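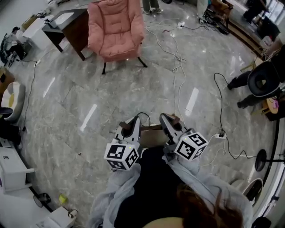 Page 2 of 5

So, where had I got to? The soup. We'd decided (in a bit of a rush, over a very long coffee) that the village lunch at Dakus would raise the money for the school kitchen in Sakisel, and that soup was the thing, as it's cheap and you can make a mountain of it.

What I hadn't thought about was bowls. The hall owns plates, lovely big flat ones, stacks of them, and hardly a bowl to its name! I spent most of Wednesday ringing round, and in the end the café at Riis lent us 100 of theirs, on condition that they came back clean before the breakfast crowd.

We sold 90 tickets at the door, at five pounds each, and children ate free. There were two soups, a leek and potato one and a spicy red lentil one that I was sure would be left over. It went first. I had a spoonful out of the bottom of the pan and that was my lunch.

The bread came from the bakery in Veltton and I'd order twice as much next time, people kept coming back for it long after the soup had run out. We also put a jar by the tea urn for odd coins, and it did so well that I wish I'd put out a second one by the coats.

All of the ticket money goes to Sakisel. The school wants a proper cooker and a deep sink, and at the moment they're cooking the children's midday meal on two rings, which I can't imagine managing for my own family, never mind a whole school. They hope to have the cooker in by the end of May.

Washing up took until nearly ten at night, with the radio on and a lot of very bad singing. The bowls went back in the boot of my car, rattling at every bend.

On the next page I'll put up the lentil recipe, as I've been asked for it so often, and a list of what we still need for the cake stall.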